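Acabado de encimeras alistonadas: notas tras dos inviernos

10 Jan 2024

Sigo recibiendo preguntas sobre el aceite, así que dejo aquí lo que tengo apuntado. Una encimera de listones encolados se mueve a lo ancho, casi nada a lo largo. Con calefacción y sin humidificador, el taller baja al 38 % de humedad relativa; en julio sube a 60. La pieza de prueba, de 142 cm, se abombó 2 mm en el centro con una sola cara aceitada. Con las dos caras tratadas, la flecha desapareció.

El procedimiento que uso es el de Florencio Esteban, con un cambio: lijo a grano 120, humedezco, dejo secar y repito a 180. Más fino cierra el poro y el aceite se queda arriba. Dos manos delgadas de Stenico, retirando el sobrante con paño de algodón antes de que pegue. La tercera mano la considero opcional -- Zdenka Delić la da siempre, yo solo en testas.

Los paños se extienden al aire libre hasta que endurecen. No se amontonan.

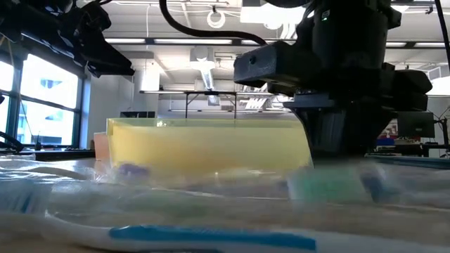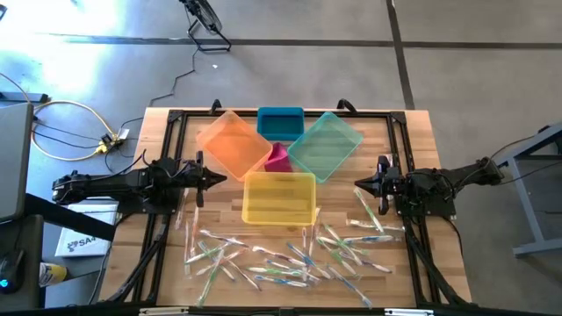
El anclaje a la base es la otra mitad del problema. Un tornillo fijo en cada esquina impide el movimiento, y la cola acaba cediendo por la junta más débil. Un tablero como el de la segunda foto, de listones estrechos en tonos tostados y marrón claro, reparte mejor la tensión que uno de tablas anchas. Aun así, conviene taladrar agujeros colisos en el sentido transversal y apretar con arandela, sin llegar al tope. Norbert Kolář prefiere pletinas en Z; me falta probarlas con un tablero grueso.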